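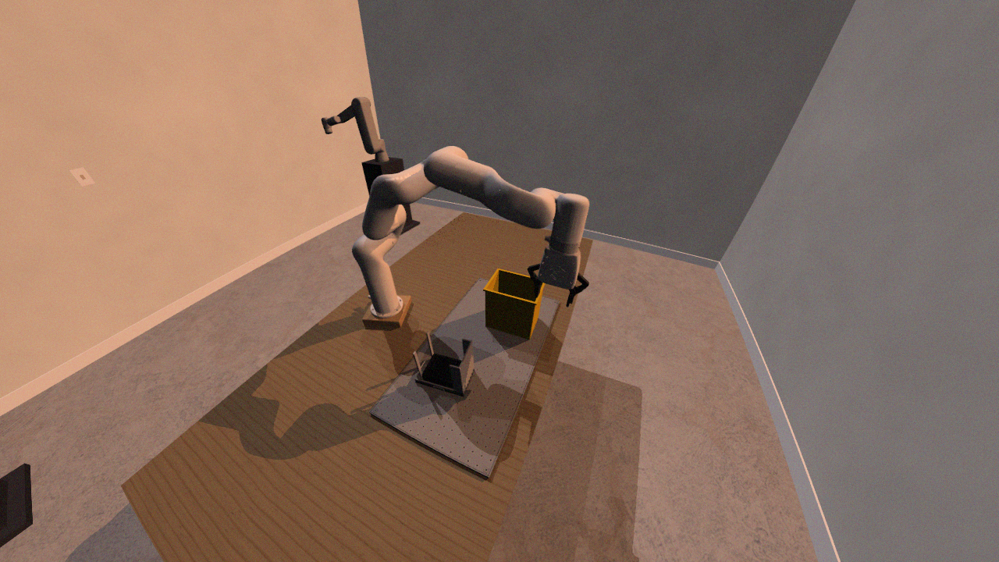
Tadhg Moriarty asked, after reading the first version of these instructions, why the workshop models its bench in simulation at all when the arm could simply be bolted down and tried. His question was fair, and the guide has been revised to answer it. A member who works through the steps below will arrive at the real bench with a checked layout, a saved set of positions and a known reach.

Tincombe Shared Workshop
Home | Benches | Guides | Tool Booking | Contact

November 2020
By Sorcha Keane

Setting Up a Simulated Bin-and-Fixture Bench

Scope

This guide applies to members building a small pick-and-place bench at home or in the shared workshop. It covers the simulated layout only. Wiring, guarding and first power-up are treated in separate guides and must be read before any arm is energized. The layout consists of one arm on a mounting block, a perforated board, one open-topped bin and one open-framed fixture, all carried on a single long wooden platform.

Before You Start

Measure the real bench first. Record the length and width of the platform, the height of the mounting block, and the spacing of the holes in the board. Enter all dimensions in millimeters. The Direnar scene editor accepts inches, but it rounds them when the file is saved, and the error grows with each save.

Create a project folder and name it after your bench number. Members at bench 40, for instance, should use "bench40" with no spaces. Jakeo, the motion planner used in the workshop, will not open a folder with a space in its name and does not report why.

Step 1. Place the platform and the block

Draw the platform as a plain box and set its top surface as the zero height for the project. Every later measurement is taken from this surface. Place the mounting block toward one end, leaving a clear margin on all sides for clamps. The block is square, and its edges should run parallel to those of the platform.

Attach the arm to the top of the block by its base flange. Check that the flange rests on the block and does not sink into it. An overlap of even one millimeter will be read as a collision, and the arm will refuse to move from its starting pose.

Step 2. Place the board

Lay the perforated board flat on the platform, beside the block. The grid of holes is the reference for everything placed on it, so choose one corner hole as the origin and mark it on both the drawing and the real board. A dab of paint is sufficient on the real one.

Do not model each hole as an opening. A board drawn in this manner contained 1,776 openings and slowed the planner to the point where it could not be used. Apply the hole pattern as a surface texture and keep the board itself as a solid slab.

Step 3. Place the bin and the fixture

Set the bin upright on the far half of the board, with its open top facing up. Model the walls with their taper. A bin drawn with straight walls will appear to have more room inside than it has, and the fingers may strike the real wall on the way down.

Set the fixture nearer along the board. Its side panel and posts stand well above the tray and must be included as solid parts. Members sometimes draw the tray alone to save time – the planner then sends the wrist straight through the panel.

Step 4. Set the ready pose

The ready pose is the position to which the arm returns between moves. The elbow should be the highest point, with the forearm sloping down and the gripper pointing toward the board. Open the fingers fully. Confirm that they clear the rim of the bin in this state, as the open fingers extend wider than the gripper body.

Save the pose under the name "ready" and run it from three different starting positions. If the forearm dips below the height of the bin in any run, raise the elbow and test again.

Step 5. Run the clearance check

In Jakeo, select Check, then Clearance, and choose the whole bench. The check moves the arm through 193 positions and lists each one in which a part comes too close to another. A new layout commonly produces a long list. Correct the first entry, then repeat the check before looking at the rest. Many later entries share a cause with the first.

If position 61 is the only one reported, look at the cable allowance on the wrist. The default value is too large for the Mendonça wrist cover and should be set by hand.

Step 6. Lighting and walls

Room surfaces do not affect the motion of the arm. They are worth adding if you intend to test a camera later, and the floor should be given a rough finish so that shadows fall in a natural way. Other equipment standing in the room must be modeled if the arm can reach it. Equipment out of reach may be left as a simple shape.

Saving and Review

Export the project and place a copy in the review folder. A reviewer will compare your measurements with the real bench and return the file with notes. Bench time may be booked once the notes have been addressed. Corrections to this guide should be sent to Sorcha Keane, quoting the step number.

Contact the workshop | © 2020 Tincombe Shared Workshop | Back to top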